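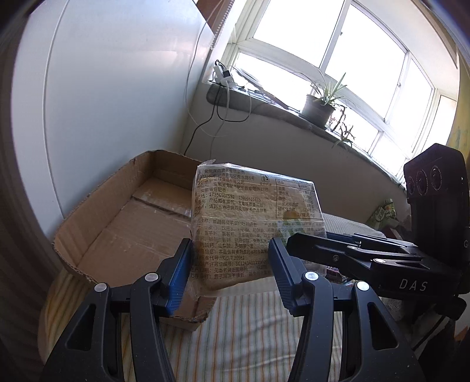

1/ The county's new home care reimbursement rule takes effect in October. I process claims for a mid-size provider in Grermont and have been reading the text for a week. Notes below, mostly for other billing staff.

2/ Background. Until now, home care for residents over 65 was paid from a block grant. The provider got a fixed sum per quarter and reported hours afterward. The rule replaces that with payment per verified visit.

3/ "Verified" is defined in section 5. A visit counts if the start time, end time, service code and client confirmation are all on file within 11 days. Miss one field and the visit is held. It is not denied. Held visits can be corrected once.

4/ One correction means one. If you fix the service code and then find the end time was also wrong, the second fix goes to manual review. The draft allowed unlimited corrections. That line was cut in the final version.

5/ Client confirmation is the part most people are asking me about. Accepted forms are a signature, a phone call from the client's landline, or a PIN. A family member can confirm if there is a designation form on file. The form has to be renewed every 18 months.

6/ The designation form is new. The old proxy letter does not carry over. If you have clients with dementia whose daughter or son signs for them today, start on those files first.

7/ Rates. There are two: a standard rate and a rural rate. The rural rate applies by client address, so the worker's home base doesn't matter. Rurkitz and everything north of it is rural. The Hemeck side of the river is standard, including the part with no bus service.

8/ The Hemeck classification was raised at the Thursday hearing. Rodica Vasiliu, who runs the county aging office, said the boundary follows the census tract and can be appealed in writing. She did not give a timeline for appeals.

9/ Travel time is not reimbursed under either rate. It wasn't itemized under the block grant, but you could absorb it. Under per-visit payment a 20-minute visit with a 40-minute drive is billed as 20 minutes. The rural rate is meant to cover the gap. Whether it does depends on your route density.

10/ Minimum billable unit is 15 minutes, rounded down. So 29 minutes bills as one unit. I checked this against the rate table because the summary sheet says "rounded to the nearest unit." The rule text controls. The summary sheet is wrong.

11/ Service codes went from 18 to 5: personal care, meal support, medication reminder, household help, companionship. Several old codes fold into household help, among them laundry, shopping and trash.

12/ Meal support covers preparing food and helping the client eat. Dropping off groceries is household help. If the same visit has both, you split the time. The rule gives no guidance on how to document the split, and I have asked for some.

13/ Companionship is capped at four units per client per week. It can't be billed on the same visit as any other code. I expect this to be the most common reason for held visits in the first quarter, going by how our workers write their notes now.

14/ Small providers. Anyone serving fewer than 300 clients can stay on the block grant for one more year. You have to file an election. If you do nothing, you are moved to per-visit payment by default.

15/ The count is of active clients, meaning at least one visit in the prior quarter. Enrolled clients on hold or in the hospital for the full quarter are left out. A few providers who think they are too big may be under the line.

16/ Domnica Barbu of Barbu Home Services asked at the hearing whether a provider can elect the grant and switch midyear. Answer from the county: yes, at the start of a quarter, and you can't switch back.

17/ Cash flow. The grant paid at the front of the quarter. Visits will be paid in arrears, after verification. There is an advance available for the first two months, repaid by deduction from later claims. It is interest-free. The application is two pages and needs your last audited statement.

18/ If your audit isn't finished, the county will take an unaudited statement with a letter from the accountant. This is in a footnote on the application and nowhere in the rule.

19/ Clients pay nothing new. The copay schedule is unchanged and so is the hardship waiver. If a client calls worried about a bill, the letter they got is the general notice and no payment is due on it. The wording on page two is not clear, and we have had a lot of calls.

20/ Clients also keep the right to change providers with two weeks' notice. The authorization follows the client. The designation form doesn't, so the new provider has to collect its own.

21/ Record retention is six years from the date of service. Paper is fine if it is legible and indexed by client. Scans are fine. Photos of time sheets taken on a worker's phone are accepted only if all four corners of the page are visible.

22/ Open items I'm still waiting on: how to document split visits, the appeal timeline for the rural boundary, and whether a PIN can be reset by phone. The aging office said written answers will go up on its provider page.

23/ Correction to 5: the phone confirmation can also come from a cell phone if the number is registered in the client's file. I was reading the draft. The landline requirement was dropped.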